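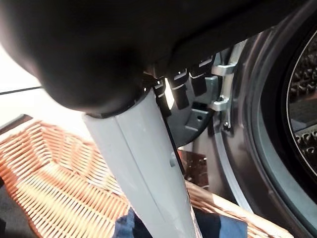 Looking after wooden garden tables

Wash the table with warm water and a drop of washing-up liquid, using a soft brush along the grain. Leave it to dry for 2 days before you oil it. Avoid pressure washers – they lift the fibres and leave the top furry.
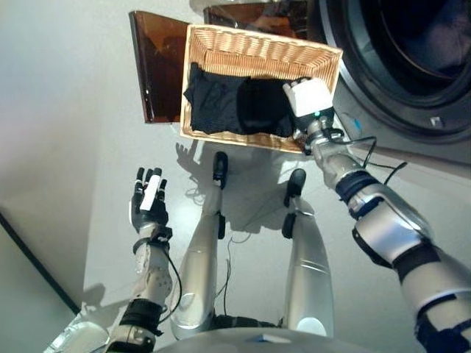
Rub rough patches down with fine sandpaper, then wipe off the dust. Put the oil on thinly with a cotton rag and take off the extra after 17 minutes. One coat in spring and another in October is enough for most tables. Lay used rags out flat outdoors to dry, never in a heap.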